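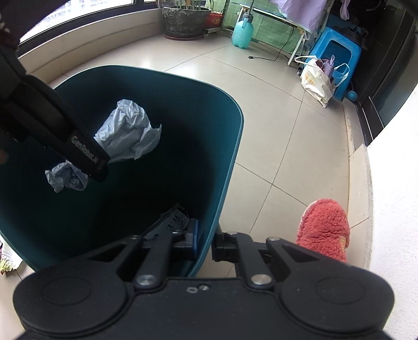 OK, budget thread! I've been putting off the gripper spreadsheet since April and it's time.

Option one is the Wornis pair, $1,309 with spare finger pads thrown in. Option two is Zakbridge at $1,867, and that one includes a real warranty (I've been burned before, so I'm listening).

Whichever I get has to deal with crumpled plastic bags and a trash bin, all day long. Thin floppy stuff!

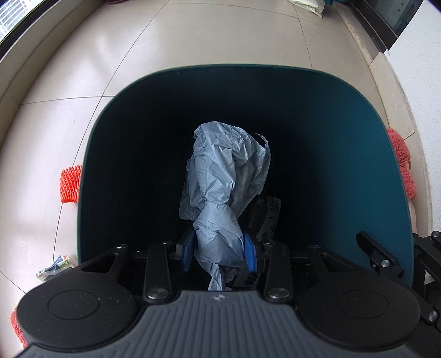 So I'm setting aside $300 just for pads and screws. Last time I budgeted zero for that and ended up begging Nasrallah for a rush order, ugh.

Also need $400 for a second set of batteries and a charger. Clenateo quoted me less but shipping ate the difference.

Leaning Wornis right now. If you've run either one for more than a few months, tell me what wore out first?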